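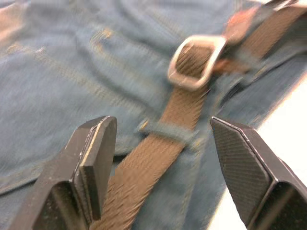
I have never believed in the one belt that goes with everything. Every few years somebody tries to sell it to me again, and this spring it was the woven webbing kind, the sort with no holes. You thread it through the buckle, pull, and supposedly it stays put all day. The reviews on the Brundden site were glowing. There were 500 of them, and I read enough to notice that most had been written the day the belt arrived.

So I bought a brown one and put it on my oldest jeans, which is where it has stayed since April.

First complaint: webbing slides. My old leather belt bit down on its hole and that was the end of the discussion. With this one I sit in the car, drive over to Bondale, get out, and I've gained a little slack. It isn't much, but I paid extra for a belt that was supposed to fit "to the millimeter" and I'd like my millimeters back.

Second complaint: the loops. The belt is soft, so getting it under a denim loop means pinching the loop open with one hand and feeding the strap with the other. A stiff belt you can just shove. Cruzado makes one with a stiffened tip that is meant to fix this, at nearly twice the price, and I'm not convinced that a stiff tip is worth a second dinner out.

What I will grant is comfort. After a big lunch you can let it out a hair without anyone at the table noticing, and it lies flat under a sweater. Brown on faded blue looks fine too, though brown on faded blue always looks fine and no company gets credit for that.

The packaging says the weave was tested through 3000 pulls. Pulls of what, and how hard? I wrote to ask and got a coupon.

I take mine off before the jeans go in the wash, and I'd suggest you do the same whatever the tag says. The 2 Gamora belts I had before this one both went fuzzy at the edges after going through with the laundry.

I'm keeping it for weekends. The leather one is back on my work pants.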